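Bench notes: Curovura controller against the old Gaillard, bun job
7/8/19
5 comments | 2 shares

Finally got a proper go at the new controller! I've been moaning about the Gaillard box since March so it seemed only fair that I should be the one to swap it out and find out whether I'd been moaning about the right thing. Same job as always for Trita: steamed buns out of the steamer basket, onto the plate, no squashing. Right arm does the picking, left one stays parked and out of the way. 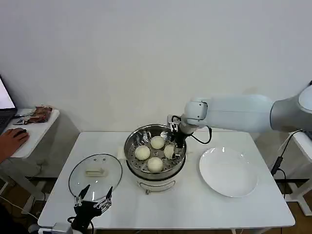
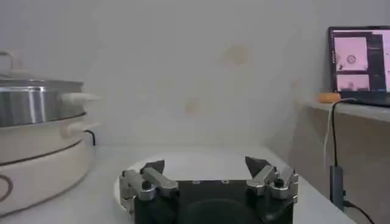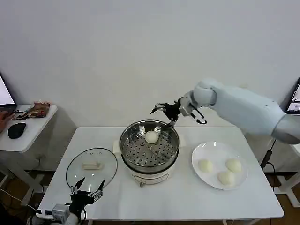
Setup, so I can find it again

Steamer in the middle, plate over to the right, glass lid flat on the table to the left. Four buns per load. I kept the speed cap where it was for the Gaillard and copied the grip limits across by hand, which took most of the morning as the two boxes don't agree on units (Curovura wants grip force as a fraction of maximum, Gaillard wants motor current, and neither manual mentions the other way of doing it). The conversion is in the shared sheet under "grip", second tab. Please don't sort that tab, the rows are in bench order and I lost half an hour to it last time.

Wrist camera and head camera both on. Farnirora firmware on the gripper left alone, I didn't want two things changing at once.

What I noticed

The lag is so much better. On the Gaillard I was measuring 427 ms from camera to first movement, and you feel every bit of it when you're trying to come down next to a bun that's nearly touching its neighbour. You overshoot, you wait, you correct, you overshoot the correction. With the Curovura I stopped thinking about it after the first few picks. I haven't put a proper number on the new one yet — the timing script needs a line changed and I was having too much fun.

The approach is the hard bit, as ever. A full basket is horrible because there's hardly anywhere to put a finger down between buns. I've been starting with the outside one on the plate side and working in from there. The last bun is a doddle by comparison, apart from it sliding about on the metal if you nudge it on the way in.

Going down the sides of the bun and closing slowly works far better than pinching from the top. Pinching from the top leaves two dents and I feel bad every time.

Wrist view versus head view: I still can't make up my mind. The wrist camera is lovely for seeing whether the fingertips are level, and then the fingers themselves sit right along the bottom of the picture, just where you'd like to be looking. The head view shows the basket and plate together but tells you next to nothing about height. I ended up reaching with the head view and closing with the wrist view, and flicking between windows with my elbow practically on the keyboard. A foot switch would be nice. I'm putting it on the wish list again.

Things that went wrong

The Curovura drops its home position if you stop it in the middle of a move. It comes back perfectly cheerful, reports no fault, and the zero is off by a little. I caught it because the gripper came down on the rim of the basket with a horrid clang. So, for anyone using the bench after me: if you hit stop, re-home before you do anything else, even if the light is green.

Also, the grip fraction rounds. Anything under 2 per cent gets treated as nothing at all and the fingers just hang there looking gormless. I'd guess it's a firmware thing and I've written to them.

And the cable off the wrist wants a looser loop. It doesn't snag yet, but it gets tight when the arm swings right out for the plate, and I'd like to sort that before somebody turns the speed up.

Tally

46 picks on the Curovura before I packed in. I'm not going to quote a success rate next to the Gaillard one, as I've got much better at this since March and it would flatter the new box. The fair way is to go back and do another batch on the Gaillard with the same hands. (I know. I'll do it. I'm not looking forward to it.)

To do

- change the line in the timing script and measure the lag properly
- second batch on the Gaillard, same grip limits
- longer loop on the wrist cable
- try the lid! Picking it up by the handle ought to be easy enough, it's setting it down square that I'm less sure of
- ask whether Farnirora do a softer fingertip, the present ones are a bit pointy for dough
- more buns, the ones from this session are looking very tired

If you want the bench before I've done the Gaillard batch, just leave the controllers labelled and the plate where it is. I've marked its spot with a bit of pencil.

Recent entries
Trita: which finger pads mark the dough
Wrist camera mount, second attempt
Gaillard box, fault light and what I did about it
Farnirora gripper, first day on the bench
Cable loops, again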